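3. Materials and Methods

3.1 Study setting

The study was carried out at the Grultby depot, a regional return center that takes back mail-order goods for several small retailers. Returned parcels arrive by truck each morning and are sorted by hand into three streams: unopened, opened and complete, and opened and incomplete. Our interest was in the second life of the packaging itself. Retailers that ship through Grultby are charged for every new corrugated box they use, and the depot had begun to keep opened boxes for a further trip if they looked sound. No written rule existed for what counted as sound. Staff used their own judgment, and the share of boxes kept differed widely from one shift to the next.

We worked with two box suppliers, Broton and Festlow. Both sell a single-wall regular slotted container in the same outer dimensions. The Broton box has a higher recycled content by the supplier's own statement, and the Festlow box has a heavier outer liner. We did not test the suppliers' statements about fiber content and make no claim about them here.

3.2 Sampling

Boxes were drawn from the opened streams only. A box entered the sample if it had been closed with tape along the center seam, had made one outbound and one return trip, and carried a readable date on its shipping label. Boxes closed with staples or glue were left out. So were boxes with a second layer of tape over the first, as we could not tell how many times they had been opened.

Collection began in March and ran until the target for each supplier had been passed. In total 2375 boxes were set aside. Of these, 449 were excluded at intake for water stains, missing flaps or tears longer than 50 mm. A further 327 were excluded later when their labels could not be matched to a trip record. The remaining 1599 boxes make up the sample used in Sections 4 and 5.

3.3 Opening and flap condition

The way a box is opened has a large effect on whether it can be used again. A knife run too deep along the seam cuts into the inner flaps, and pulling the tape off by hand often takes the outer liner with it. We therefore recorded flap condition separately from wall condition. Each of the four top flaps was given a score from 0 to 3, where 0 meant no damage apart from the fold, 1 meant surface liner loss, 2 meant a cut or tear that did not reach the score line, and 3 meant a cut or tear that reached or crossed it. The four scores were added to give a flap total between 0 and 12.

Boxes were scored while open, at about waist height, before anything was done to flatten them. Flattening hides small tears near the corners, and in a short trial two raters who scored the same boxes flat and then open gave lower totals to the flat ones. Contents were left in place during flap scoring and removed before the wall check.
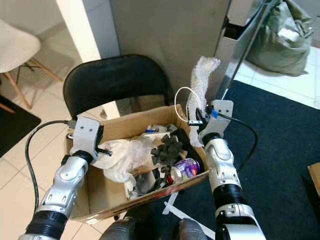 Figure 2. Open cardboard box on a folding chair.

Flap scoring was done by two raters working apart. Where their totals differed by one point, the mean was used. Where they differed by two points or more, the box was scored again by both raters together and the agreed total was entered. The raters had no access to the supplier name during scoring, although the Festlow box can be told from the Broton box by the maker's mark on the bottom panel, and a rater who turned the box over would have seen it. Raters were asked to leave the bottom panel until last.

3.4 Wall condition

Each of the four side walls was checked for creases, punctures and loss of stiffness. Creases were measured with a steel rule and recorded if longer than 20 mm. Punctures were recorded at any size. Stiffness was judged with a simple press test, in which the rater pushed the center of the panel with a flat 40 mm disk and read the force at 5 mm of travel from a spring gauge. Three readings were taken per wall and the middle value was kept.

The press test does not replace edge crush or box compression testing. It is quick, it leaves the box usable, and the gauge costs little, so a depot could adopt it without a laboratory. To see how far it could be relied on, we sent a subset of boxes from each supplier for compression testing after scoring was finished. Those results are given in Section 4.3.

3.5 Moisture

Corrugated board loses strength as it takes up water from the air. The sorting hall at Grultby is unheated, and its doors stand open for most of the morning. Boxes were moved to an inner room and left for 19 hours before the press test. This was shorter than we would have liked but matched the space available. Temperature and relative humidity in the inner room were logged every ten minutes. Press readings taken when the humidity was above 65 percent were discarded and the box was tested again the following day.

3.6 Reuse decision

After scoring, each box was also shown to one of the depot's regular sorters, who was asked a single question: would you send this out again? The sorter did not see our scores. Answers were recorded as yes or no. We did not allow a "maybe," though several sorters asked for one. The answers let us compare the depot's existing practice with a rule based on flap total and wall condition, using the cutoffs proposed by Luangrath and Panyasiri in their earlier pilot work.

3.7 Analysis

Flap totals were compared between suppliers with a rank-sum test, as the totals were strongly skewed toward low values. Press readings were close to normal within each supplier and were compared with a t test for unequal variances. Agreement between the two raters was measured with weighted kappa, and agreement between sorters and the scoring rule with simple kappa. The relation between flap total, press reading and compression strength was examined by linear regression, with supplier entered as a factor.

Boxes with one missing press reading were kept, using the mean of the other two. Boxes with two or more missing readings on any wall were left out of the stiffness analysis but kept for the flap analysis. All tests were two-sided and the level of significance was set at 0.05.

3.8 Division of work

K. Luangrath planned the sampling and trained the raters. T. Panyasiri designed the press test and carried out the analysis. Neither author took part in scoring. Boxes and gauge calibration were paid for from the Lahlou packaging fund, and neither box supplier saw the results before submission.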